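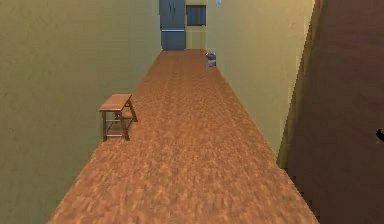
Long hallway, green wall to the left.

Subject: Re: Sticky valves on a Vondard 120 bass

Béla Bozsik wrote:

> Bought a used Vondard 120 bass in September from a man who swore it had
> been kept "in a closet, very dry." Very dry seems to be the problem. The
> low reeds on the right hand now speak late, and a couple of them flap
> before they sound, like a pigeon leaving a roof. I've been told (a) it's
> the leathers, (b) it's the wax, (c) I should play it more and whine less.
> Repair shop wants 1,041 for the full job. Is that sane? Could I do the
> leathers myself with a book and a steady hand?
>
> Béla

Béla, it's (a), with a side order of (b). (c) is what my wife says about everything I own.

A reed that flaps first and sounds second nearly always has a leather that has curled away from the plate. You push, the air goes the wrong way around, the leather slaps shut, and only then does your note show up, like a guest who was parking the car. Pull the reed blocks out and look along them sideways under a lamp. If the leathers stand up like dog ears, there you are.

Do you need to replace every one? The shop will say yes, and the shop has a mortgage. I did only the curled ones on my first box, a Fekete with 9 switches, four of which did something. It played fine for two winters. Then the rest curled, and I got to do it all over again, with the blocks out and the kitchen off limits to everyone else in the house.

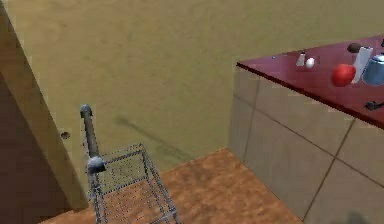

Kitchen, with wire mesh basket.

On the wax. Press a thumbnail into it, somewhere you won't see later. If it takes a mark, leave it be. If it chips, the plates are going to start dropping off and you may as well send it in, leathers and all. Rewaxing is where I stop giving advice. I tried it once, in 3,000 easy steps, and Hường Tôn, who is kinder than she lets on in this list, had to redo both blocks. She kept a straight face until I'd paid.

Glue: use a tiny dot, at the rivet end only. The leather has to be able to lift. I know this sounds like something you couldn't get wrong. I got it wrong for an entire octave.

Ilídio Pacheco wrote here last year that plastic valves are the answer and leather is for romantics. I put plastic on the high reeds and leather on the low ones and have been scolded by both camps, so I assume it's correct. 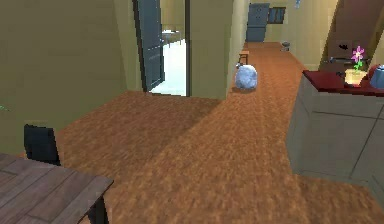

Whatever you use, sort the new ones by length before you start and lay them out in order. Then take a picture of the old ones before you peel anything off. Bianka Pap sells a set already sorted on a card, under the name Jastimau – the leather is good, the card is terrible, and the longest ones are always in the bag upside down. Smooth side up against the plate or rough side? Rough side toward the metal, smooth side out to the world. Write it on your hand.

As for 1,041: if that covers both hands, new wax and a tuning, pay the person and say thank you. If it's right hand leathers only, put the accordion in the car and drive away at a normal speed so they don't get suspicious.

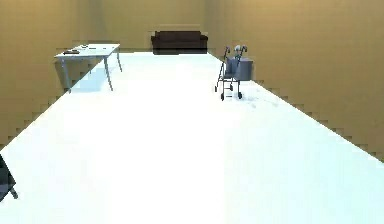 PLULLBY, 29 Feb 2020

I held this message back overnight and then went and checked my own box, having been so smug about yours. Two dog ears, low F and the A above it. I have no further comment, except that I could use the address for Bianka's cards again; mine is on a piece of paper inside the case, and the case is under the other case.

One thing I forgot. Don't store it on its back. Stand it on its feet, the way you'd play it, so the leathers hang instead of sagging. Yaowalak Pongsiri told me this years ago and I nodded and went on doing what I was doing.

Let us know what the wax says.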